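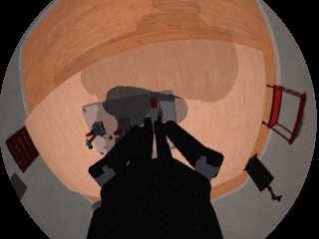 Figure 3. Simulated wrist view: the gripper tips at a gray metal plate assembly on the work surface.

4.2 Segmenting long improvisations

The corpus contains 3049 annotated phrases drawn from unaccompanied and duo improvisations. Phrase boundaries in free playing are hard to place. There is often no meter to lean on, and a breath or bow change may fall in the middle of a gesture. We followed the two-pass procedure of Jacquet and Greco: a first annotator marks every point where a new idea could begin, and a second keeps only the marks that coincide with a change in density, register, or timbre.

Density was computed as the number of detected onsets in a sliding window of four seconds. Onsets came from the Dokine detector with its default threshold — multiphonics and scraped strings were checked by hand, as the detector tends to split them. Register was taken as the median pitch of the voiced frames in the same window. Windows with fewer than 20 voiced frames were given no register value and were left out of the comparison.

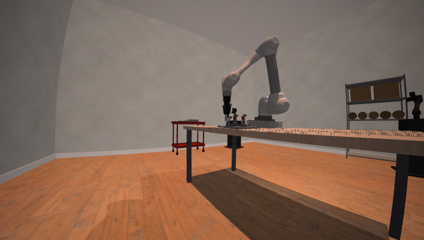
The two duo sessions needed separate treatment. In the Rizzi session the players shared one room and bleed between the microphones was strong, so onsets closer together than 200 ms were merged across channels. The Skovine session was recorded with isolation, and no merging was applied. Agreement between annotators was lower for the duos than for the solos, mainly in passages where one player held a drone while the other moved freely. Viola Greco annotated both duo sessions a second time in January, and her later marks are the ones used in Section 5.

Silence was treated as material. A rest inside a phrase was kept when the same texture resumed after it, and was otherwise assigned to the phrase before it. This rule lengthens final phrases slightly — the effect is largest in the slow solos.
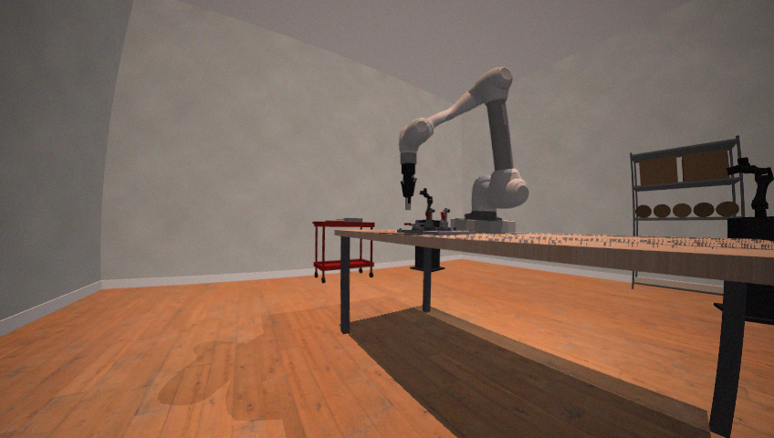

Figure 4. Simulated room view: light-colored robot arm mounted on the long wooden table.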